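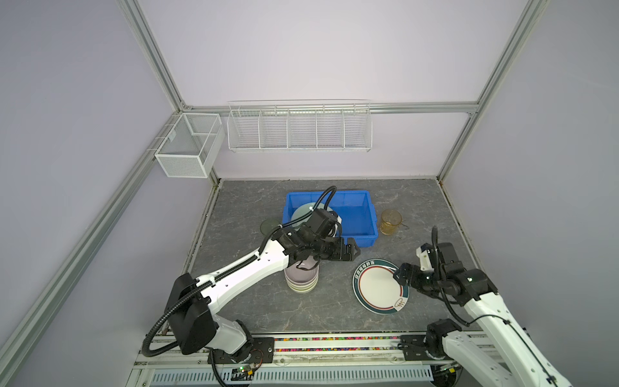 September
By Naomi Sang

Well, the kitchen at Trimham Hall is nearly ours again, and I can't tell you how glad I am to write that! The last of the painting should be done before the harvest supper (Khurram Bajwa is seeing to the skirting in the evenings, bless him), and the raffle has brought us to £1,582, far more than I'd dared hope for in a summer when half the village seemed to be away. If you can lend a big saucepan for the supper, or bake a crumble, do ring Mehwish before 7 in the evening. Doors open at six, and children eat free as always.

Filed under: Village News, Hall & Events

Recent items
Wisham footpath open again
Catherine MacBrayne's plum chutney
Choir seeks tenors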